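3.2 Simulated bench

The workshop at Skuvcombe has one bench that can take an arm and it is shared with the bike people, so most of the early work was done in simulation at home. One desktop PC, one used graphics card. The scene was built to be awkward on purpose. Early versions had a bare tabletop and every planner we tried looked good on it, which told us very little about a real kitchen or windowsill.

Objects came from a free mesh pack plus a few we modeled ourselves. Mass and friction were set by hand. Lighting is one fixed source, no randomization at this stage (see 3.4). The arm model is a Franka Emika with the stock parallel gripper, base mounted on the floor next to the table. Mounting it on the table was tried first and dropped, it ate too much of the workspace.

The task is short: grasp the jar, lift, carry it past the plant, set it down. Leaves are treated as rigid for planning and as soft for scoring. A brush against a leaf costs a little, contact with the pot ends the run. The rod is left lying on the table as a small obstacle, and it may not be touched at all.
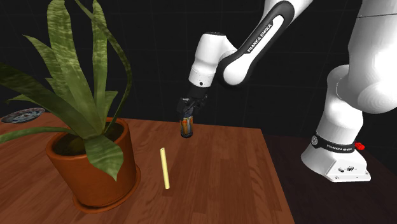
Figure 4. Simulated bench with the gripper closed on the jar. Plant at left, yellow rod on the tabletop between pot and arm.

We ran 3,000 episodes per planner. Start pose of the jar was varied, plant and rod stayed put. The Prisidine planner (our name, after the old build folder) was given 21 waypoints per path; the baseline got the same budget. Runs that timed out were counted as failures and not rerun.

Two problems worth noting. First, the leaf meshes are long and thin and the collision checker was slow on them, so we swapped in capsule chains. Faster, but the chains stick out past the leaf tips a bit and the planner gets shy there. Second, grip force. The jar is short and the fingers dont have much wall to hold, so a low grasp scrapes the wood and a high one lands on the lid. We ended up clamping the grasp height to a narow band. Not elegant. A learned grasp would probably do better, left for later.

Code for the scene is in the Fendmont repository under bench_b. Real-arm trials follow in section 4.

Filed under: Home Robotics, Simulation, Workshop Builds
Contact | © Lopes Workshop Papers | Back to top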